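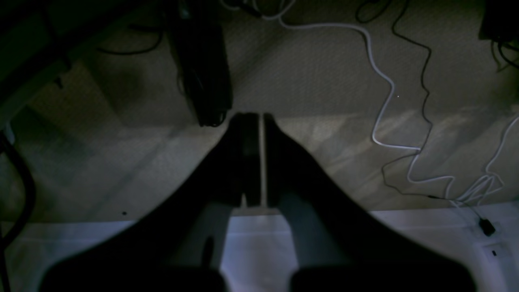
Navy lint on a beige carpet

Didik
I fold laundry on the bedroom floor and the navy things leave dark fuzz all over the beige carpet. It has a fine, tight weave, so the vacuum rides right over it. I've gone over the same patch with the brush on and with it off. Any ideas?

Subramaniam
Rubber glove, slightly damp. Drag it toward you in short strokes and the fuzz rolls up. Vacuum after that.

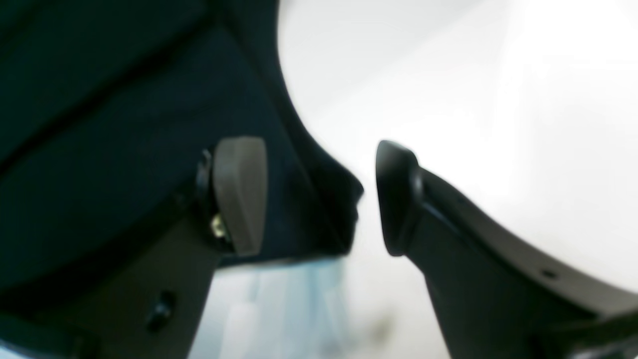

Also wash the navy stuff inside out, by itself — towels make it a lot worse. Clean the dryer screen before every load. Mine was shedding until November and then it mostly quit.

Yaryna Tkachuk
Put an old sheet down first and shake it outside when you're done. I paid for a 600 watt hand vac and still use the sheet.

Grudgate
get a darker carpet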